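The Prelier trial never puts its robot in anyone's home. People go there instead, holding a pair of grippers, and do the chore themselves while the tools log jaw opening and wrist motion. Esero, the training software, then fits a policy to 791 recordings, 153 of them involving a wastebasket.

Small round bins are awkward. The rim is thin, and the jaws have to straddle it before closing. Sokol, the remote-control rig used earlier, managed fewer takes per shift - operators tired of the lag.
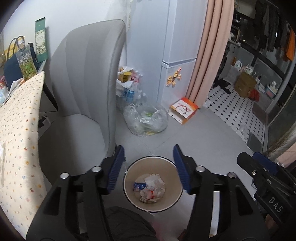
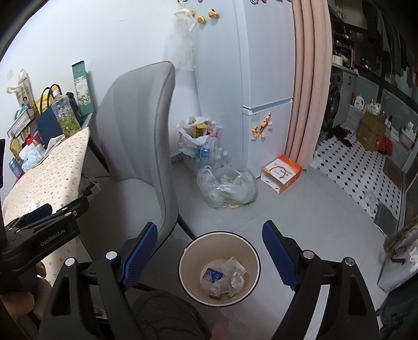
Open jaws over the bin, second gripper to the side.

Page last changed: January, 16:20

Dromel plans to raise the total to 3000.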